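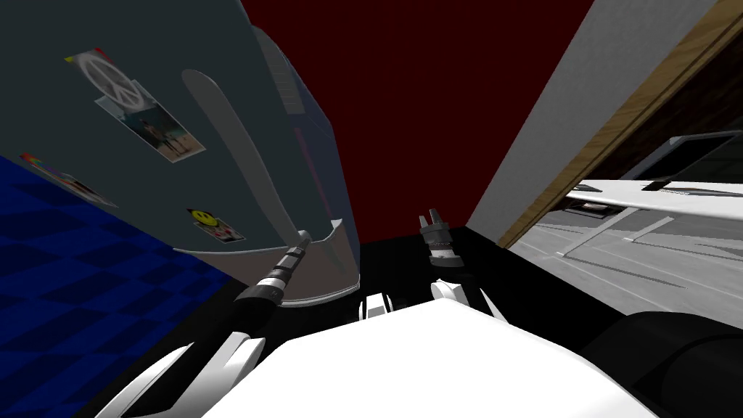 Refrigerator door with white handle and peace-sign picture.

Seed Store Notebook, Drollolville
September, entry begun 8:15 in the morning
Present: N. Ait Ali (writing), Y. Hamdy, H. Adebisi. S. Samir joined after the midday break.

Purpose of the entry

This entry records the state of the autumn viability review, the germination tests now open on the bench, and the decisions taken on the Bouazza bean lots. It replaces the loose sheet that was clipped inside the front cover. The loose sheet should be kept until M. Ezzat has initialed this page.

State of the review

The register lists 4,000 packets. Of these, 2,767 have now been checked against the register for lot name, harvest year, packet condition and position in the drawers. The remainder are mostly squash and small-seeded herbs in the lower cabinets, which were left for last on purpose. The herb packets are old, the glassine tears easily, and they should be handled when the room is quiet and two people are free.

Errors found so far are of the usual sort. Several lettuce packets carry the year they were packed in place of the year they were harvested. A group of Pilley peas was filed under the name of the grower and had to be traced through the receiving book. Two packets marked as pole beans hold bush beans, judging by the seed and by the old grow-out notes, and they have been moved to the query drawer with a slip inside each.

Y. Hamdy asks that corrections be written in pencil on the packet and in ink in the register. Past practice was the reverse. The change was agreed to some time ago but has not been followed evenly, and a third of the corrected packets in the pea drawers still carry ink. These need not be redone. New corrections should follow the agreed practice.

Germination tests open

All tests in this round use 100 seeds per lot, rolled in damp paper towel, with the rolls standing upright in covered tubs. First count is made on day 7 for peas and beans. Normal seedlings are removed and recorded at first count. Seeds that are firm but have not sprouted are returned to the roll and held for the final count. Seeds that are soft or molded are removed and recorded separately, as mold will spread along the roll if they are left in.

Pilley peas, older lot. First count done this morning. Very good emergence, strong roots, shoots straight and even. Seven abnormal seedlings, most with a stunted main root. Hardly any mold. The lot passes at first count and does not need regeneration this coming season.

Pilley peas, newer lot. First count done. Slightly weaker than the older lot, which was not expected. The paper in this roll was drier at the outer turns than at the center, and the seeds along the outer turns were the slow ones. The roll has been dampened again and returned to the tub. No decision until final count.

Stamine cowpeas. First count done. Good emergence but a number of hard seeds, as in earlier years. Hard seed in this variety is not a sign of age. H. Adebisi will nick a sample of the hard seeds with the small file and set them on a separate roll, labeled as nicked, so that the two results are not added together by mistake. This did happen in the previous round and made the lot look better than it was.

Bouazza beans, both lots. See below.

The tub lids are to stay loose. One lid was found pressed down tight this morning and the towel in that tub smelled sour. The rolls inside were the tail end of a lettuce test and nothing of importance was lost, but the same treatment would spoil a bean test within a couple of days.

Bouazza beans

The first Bouazza lot is poor. Emergence at first count was well under half, and many of the seeds that did sprout show split or transverse-cracked seed leaves. Cracking of this kind usually points to rough threshing or to seed that was too dry when it took up water. The receiving book says the lot was threshed by hand, so rough handling at harvest is less likely. H. Adebisi suggests the seed took up water too fast, and proposes a repeat in which the seed rests overnight in humid air before it is rolled. I agree. The repeat is to be set up with seed from the same packet and with a control roll prepared in the ordinary way.

The second Bouazza lot is fair. It would pass if it were the only lot of the variety, but it is also the smaller of the two, and taking seed for a repeat test would leave little for a grow-out. Y. Hamdy's view is that the second lot should not be tested further and should go directly to the spring planting list. S. Samir's view is that a grow-out from a small amount of seed risks narrowing the variety, and that we should first write to the grower who supplied it and ask whether seed from the same line is still being saved.

Both views are recorded here for M. Ezzat. My own preference is to write to the grower this month and to reserve bench space in the spring list in any case. A letter costs little, and a reserved row can be released.

Drying and moisture

The silica gel in the drying cabinet was changed before lunch. The spent gel had turned fully and should have been changed sooner. It is drying in the small oven on low heat and will be ready for reuse tomorrow. Please do not put seed trays on top of the oven while it is on. The surface is warmer than it looks, and a tray of tomato seed was ruined in that way two seasons ago.

The humidity card in the middle cabinet has faded to a point where the colors cannot be told apart with confidence. A new card has been taken from the supply drawer and placed beside it. The old card stays in place until the two have been compared over several readings.

Jars returned from the growers' day have been washed but not all of them have sound seals. Those with cracked or flattened rings are on the left side of the drying rack. They may be used for dry beans intended for the table, but not for storage. S. Samir has offered to sort the rings by size, since the present box mixes at least three kinds - this would save a good deal of time at packing.

Labels and paper

The new label stock takes pencil well and does not curl in the cold. It does not take ink from the fine pens, which skips on the coated side. The broad pen works. A sample label written with each pen has been put in a jar with a little damp towel to see which of them runs. Result to be entered on the next page.

The paper towel now in use for rolls is from a different supplier than in spring. It holds more water and tears more readily at the fold. It may account for the uneven dampness in the newer Pilley roll, although that roll was also the last one made in the session and may simply have been given less water. When setting up the Bouazza repeat, please use towel from the same package for both the rested seed and the control.
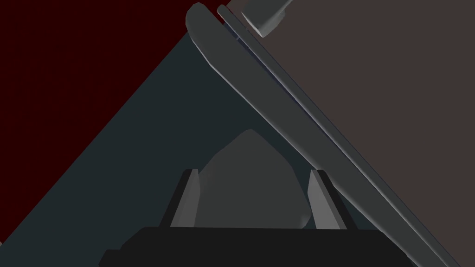 Matters for M. Ezzat

Decision on the second Bouazza lot, as set out earlier in this entry.

Permission to discard the lettuce lots that have now failed two rounds. The register shows that each has a younger replacement in good condition. If there is any wish to keep a packet for reference, it should be marked as dead seed in the register, on the packet and on the drawer card.

Approval to buy one further tub with a loose lid, of the same depth as those in use. The shallow tubs do not hold the rolls upright, and rolls that lie flat grow crooked and are slow to count.

Work to be done before the next entry

Final count on both Pilley lots. Y. Hamdy.

Nicked and unnicked Stamine rolls, counted separately and written on separate lines. H. Adebisi.

Humid rest and repeat test for the first Bouazza lot, with control. H. Adebisi, with help from whoever is at the bench at closing time, as the seed has to be laid out the evening before.

Letter to the Bouazza grower. I will draft it and leave it in the tray. S. Samir has asked to see it before it is sent, as she knows the family's earlier letters and can say which name they use for the bean.

Lower cabinets, squash first. The squash packets are large and sturdy and can be done by one person. The herbs are to wait.

Note added at 4:40 in the afternoon

The older Pilley seedlings removed at first count were potted up at S. Samir's request and are on the window shelf. They are not part of any record and may be given away. The sour-smelling tub has been scrubbed and is upside down by the sink. It should be left to dry overnight before use.

N. Ait Ali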